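Subject: Re: [arm-users] right hand lets go when left wrist rolls
From: Riaan Matlala
Date: Jul 12, 2018

Negin Yazdani wrote:

> Before we all start blaming the hand firmware again, can somebody write down what happened on the pour task? I have three versions so far. Fereshteh's says the right hand opened by itself. Raimonds' says the left wrist went past its limit and the right hand opened "in sympathy." The third is a voicemail and mostly consists of sighing.
>
> What I need:
>
> - which arm faulted first
> - whether the stop button was used, and when
> - whether anybody had hands over the table
>
> Also, is it still on the old Smadi build or did you move to the new one? The release note says grip hold was "improved," and I have learned to be afraid of that word.
>
> Negin

Negin, all,

I was at the console, so you can have a fourth version. It has the advantage of coming from the log and the disadvantage of being written by me.

Short answers first. The left arm faulted first. The stop button was used, by Fereshteh, later than either of us would have liked. No hands over the table. We're on the new Smadi build, and yes, grip hold has been improved.

The task is the same one we've been running all July: right hand holds the bottle, left hand picks up the cup, both come to the middle, right hand tips. We had 83 runs in the batch and 73 of them went through without anything worth typing. Of the ones that didn't, 8 were ordinary cup fumbles, which we expect, the cup being light enough to be offended by a breeze. The remaining two are the reason for this thread.

In both of them the left wrist rolled toward its soft limit during the approach and tripped a joint warning. A warning is supposed to slow that one arm down. What happened instead is that the supervisor put both arms into "safe idle," and under the new build safe idle includes relaxing the fingers. All of them, on both hands. So a left wrist complaint turned into a right hand letting go of a bottle in midair. Raimonds, "in sympathy" is closer to the truth than I gave you credit for, and I take back what I said at lunch.

First time, the bottle was low and just tipped over. Second time it was higher, came down on its side, and rolled off the table with the cap on, thank goodness. Fereshteh hit the stop five seconds after the release. That's no criticism of her — nothing on the screen was red. The status bar said IDLE in a very calm shade of green, and it took both of us a moment to connect that with the noise.

The part that bothers me more than the bottle is that the old behavior (hold grip on idle, release only on operator command) is still in the config file. It's the same key with the same value we've always had. The new build reads a different key and, finding nothing there, picks the default. The default is to let go. No message about the key it's ignoring, even with logging turned all the way up. Pouran found it by diffing the two parameter dumps by eye, after I'd spent most of a morning swapping out a Woner cable that had done nothing wrong.

What we've changed so far:

1. Set the new key explicitly to hold. Left the old one in too, with a rude comment next to it.
2. Unlinked the wrist warnings, so a soft limit on one side doesn't idle the other. A hard fault still stops both.
3. Made the idle banner amber. Raimonds wants a buzzer. We're discussing the buzzer.
4. Nothing heavier than the water bottle goes in either hand until Clevemetti has looked at this. That includes the Ararum test weight, which I have put in a drawer so that I don't get ideas.

I forced the warning by hand with the new settings and the right fingers stayed shut. I did that a few times and then stopped, on the theory that I was mostly reassuring myself. It needs a proper set of runs before anyone calls it fixed, preferably by a person who didn't write the fix.

Still open: does hold on idle cause trouble if someone gets a finger caught? Under the old build we said operator release was good enough. I'd like that on paper this time, so if you have an opinion, reply to the list and not to me in the hallway.

Pouran has the logs and both parameter dumps; ask her for the folder. If anyone else is on the new build, please check your idle key before you pick up anything you're fond of. 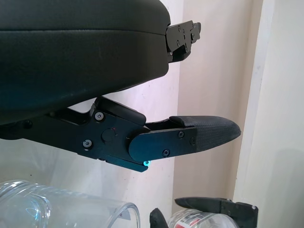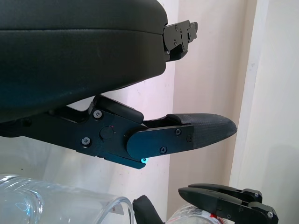
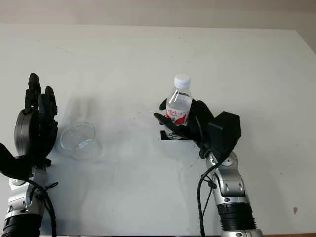

Pour task, cup and bottle. First two from the wrist camera, last one from the head camera.

Riaan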